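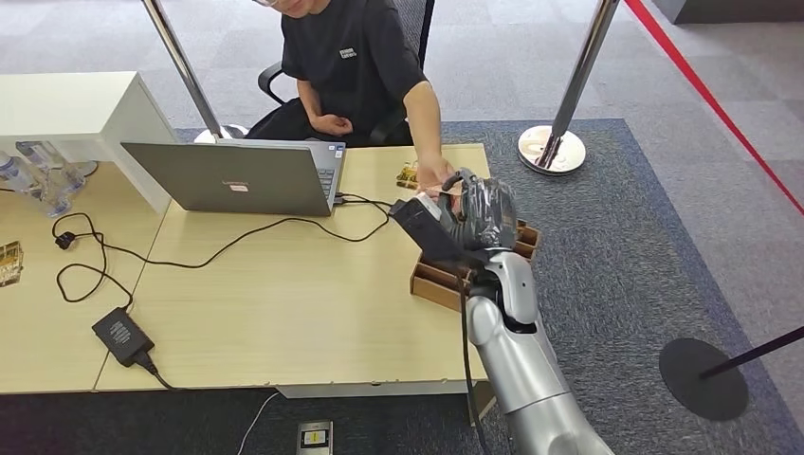

Ticket 1678 — Handover task, gripper closes late on record, early on replay

Opened by: Leonie Brinkmann
Assigned: Driss Shehata
Site: Birnness demo floor
Project: Wonden
Status: open, see bottom
Priority: high (visitors in May)

Problem

Teaching the handover by remote control. Person sits at the table, arm holds the item out, person takes it, gripper lets go. Episodes look fine while I'm driving. On replay the fingers start closing before the arm is at the pickup pose, so it pinches the edge of the item or misses it. Release is off too, the fingers open while the person is still reaching.

Happens on every replay of the new set. Old set from the Saarinen floor replays fine on the same arm, so I don't think it's the hardware.

What I tried before opening this

- power cycled arm and gripper. No change
- restarted the recorder on the laptop, no change
- swapped the teleop controller for the spare. Same
- re-ran gripper homing, full open / full close, both fine
- slower demos. Worse if anything

Log from the recorder, repeats all the way thru the file:

WARN gripper_state stamp behind arm_state
WARN gripper_state stamp behind arm_state
INFO episode saved

Didn't think much of the warning, it was there at Saarinen too I'm pretty sure.

— Leonie

Reply, Driss Shehata, 9:40

It was not there at Saarinen. Just checked those logs, clean. So start with that.

Need from you:
1. config file from the laptop, the whole thing not just the gripper part
2. one bad episode, raw, not the exported one
3. which build of the recorder. Bottom left of the status page

Also is the gripper going through the arm controller or straight to the laptop? At Saarinen it was through the arm.

Reply, Leonie, 10:15

Config and episode attached. Build is the Brimmont branch, same one you put on for us.

Gripper is straight to the laptop here. Cable through the arm was giving dropouts during setup so we moved it over. Sorry, should have been in the ticket.

Reply, Driss, 11:05

OK that's most of it. Two clocks now. Arm states get stamped by the controller, gripper states get stamped by the laptop when they arrive. Recorder lines them up by stamp. In your episode the offset is 105 ms at the start and it grows. Drift, so a fixed number in the config won't save you for long.

Replay then sends gripper commands on the wrong clock and you get the early close. Matches what you see.

Do this, in order:

1. Stop the recorder. Stop it, don't pause. Pause keeps the old offset
2. In the config set stamp_source to host for BOTH arm and gripper
3. Turn on sync_check
4. Start the recorder, wait for "sync ok" before touching the controller
5. Record 3 handovers, normal speed, no item. Just move and close and open
6. Replay all of them and watch the fingers against the pickup pose
7. If good, go again with the item and a person

If sync_check fails send me the line it prints and don't record anything.

Reply, Leonie, 1:20

Step 4 hung first time. Says "waiting for arm stamp" forever. Closed the status page in the other browser window and it went thru. No idea if related.

Dry handovers replay right. Fingers close at the pose, open at the handover pose. No warnings in the log.

With the item: pickup good now. Release still a bit early on some of them. The person has fingertips on it but no real grip yet, and it opens.

Reply, Driss, 1:45

Browser window thing is known, two status pages fight over the same socket. One only. I'll put it in the setup notes.

Release — looked at your new episodes and I think that one is in the demos. You're opening as soon as the hand gets there. It learned exactly what you showed it. When you drive, keep the fingers shut until you see the person pull, then open. Half a beat longer than feels natural. And hold the arm still while you wait, you're creeping forward toward the hand in a few of them and the policy will copy that as well.

Person in the chair should vary it a little. Not always the same reach, not always the same speed. Same chair position is ok for now.

Reply, Leonie, 3:30

Redid the item set with the longer hold. Feels weird driving it, but replay is better. No drops. One episode I opened by accident halfway up, marked it bad and left it out of the export.

Question — do the old episodes from this floor need to go or can you shift them? That's a whole morning of driving and I'd rather not do it agian.

Reply, Driss, 3:50

I can fix the early ones where the offset is still small. The later ones no, drift is too uneven. And the release timing is baked in anyway so for the handover part they're not much use. Could keep them for pickup only. Move them to a folder called pickup_only, don't delete, and don't mix them into the training set until I've run the shift script.

Actions

- Leonie: move old episodes, keep stamp_source on host, one status page open
- Leonie: route gripper cable back through the arm when the new connector comes, retest for dropouts
- Driss: shift script on early episodes
- Driss: make recorder refuse to start on mixed stamp sources. A WARN is too easy to scroll past
- Driss: setup notes, browser window + clock section

Status: fix confirmed on new recordings. Keeping open for the shift script and the cable.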